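Shoes, socks and a lot of patience: inside a student robot club

Naa Quansah is already talking when I walk in, and she doesn't stop for most of the next hour, which suits me fine. She runs the after-school robotics club at Amegashie College, where 30 students from Years 9 to 12 have spent the past two terms on a project they call Wadar. The goal sounds like something a parent might shout up the stairs: put your things away.

"I asked them what job they'd hand over to a robot if they could only pick one," Quansah says. "I was expecting homework, or maybe making toast. And they all started complaining about the shoes at the front door! Every single family has the same argument. So there was our project, right there on the whiteboard in the first week."

She came to teaching from a job repairing packing machinery, and she still keeps a roll of spanners in her desk drawer. When the school offered her a room and a small budget, she said yes before asking what the budget was. (It was $1768, and she has a spreadsheet she'd love to show anyone who'll sit still.)

The club works in teams, and the one that gets the most visitors is the shoe team. Their practice rig is a wooden shoe cabinet with dark curtains hung behind it, and the students swap the shoes around between runs. White sneakers might go on top, a beige-pink pair on the shelf, red ones and black ones down on the floor underneath. Each layout gets a name, and the names get sillier as the term goes on.

"Shoes are brilliant because they look easy," Quansah says. "You and I pick up a shoe without thinking about it. Then you try to tell a machine where to grab, and suddenly you've got a tall sock collar on one, a chunky sole on another, and a knitted one that squashes when you touch it. The kids had a proper argument about whether heel or toe was the better end to hold. It went for two lunchtimes and I didn't want it to end."

The argument was finally put to a trial. Heel won for the low shoes, and for the sock-style ones the students are still undecided, with a tally sheet taped inside the cupboard door where both camps can keep adding to it.
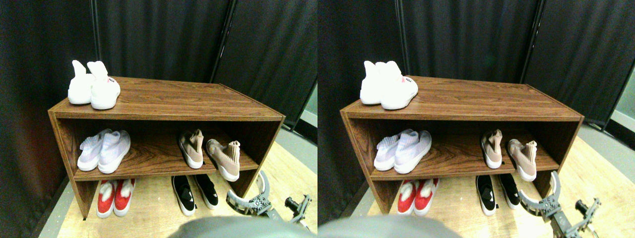 Learning by driving

Most of what the students do is practice at the controls. One person drives the arm, another watches the camera views and a third writes notes, and then everyone swaps. By the end of last term the club had logged 455 runs, good and bad, and the bad ones are kept with just as much care.

"We label everything," says Quansah. "If the shoe tips over, that goes in. If you shut the gripper on thin air, that goes in too, with the time and what you were trying to do. At first they wanted to delete the embarrassing ones. Now they fight over who has the worst one, and they'll play it back for the new students and explain what went wrong. I reckon that's the biggest change I've seen in them."

The software side goes by the name of Grokik, a set of scripts the senior students wrote and keep rewriting. It sorts the runs, lines up the views from the different cameras and puts them in a page the younger students can scroll through. Quansah is open about not having written a line of it. She can read it, she says, and she can ask annoying questions about it, and those are her two contributions.

Camera views take some getting used to. A picture from across the room makes sense to anyone, while one from a small camera at the wrist is mostly metal bar and screw heads, with the thing you care about squeezed into whatever space is left.

"The first time they see a wrist view they all tilt their heads," Quansah says, tilting hers. "It's close, it's crooked, half of it's blurry. But you can see the ribbing on the fabric! You can see every little fold. One of my Year 9s told me it was like looking at your own hand with your nose on your wrist, and I've been using that line ever since."

She has a soft spot for soft things in general. Cloth was added to the project in March, when a few students decided that shoes weren't giving them enough trouble, and they set up a second task under the name Bavis. Ribbed, stretchy fabric is the favourite for practice, along with anything that has a rolled edge.
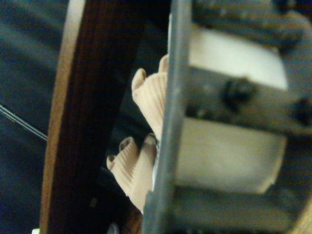
"A shoe has a shape and it mostly keeps it," she says. "Fabric has a new shape every time you let go of it. You can't give the robot one neat answer and walk away. So the students have to start asking better questions. Where's the edge? Which fold is on top? If I pinch here, what comes with it? They were working that out on their hands and knees with a pile of socks before they went anywhere near the robot, and it was one of the best afternoons we've had."

It has also changed who turns up. Quansah says the cloth work brought in students from the textiles class, who knew a great deal about how knits stretch and had never thought of a robotics club as a place for them. Two of them now lead the Bavis team, and they've put together a scrapbook of fabric samples, each with a note on how it behaves when you pull it from a corner.

I ask what she would tell a school thinking of starting something similar. She laughs, and then she gets quite practical. Start with one task. Let the students choose it. Keep the group at the controls small, and give the people waiting something real to do (her groups never go above 7, and she thinks even that is a squeeze). Book the room for longer than you think, as the last half hour is when things start to click.

"And write down what they say!" she adds. "I've got notebooks full of it. They come up with these wonderful ways of explaining things to each other, and if you don't catch them they're gone by the time you've packed up."

The next step is a showcase evening for families, where parents will be able to have a go at the controls themselves. The students are already planning the layouts, and they've been told that they can't make them too mean. Quansah has been practising in secret. Her best attempt at a full pair, both shoes on the shelf and facing the same way, is still well behind the club's fastest student.

"She's fourteen," Quansah says. "She gives me tips. I take every one of them."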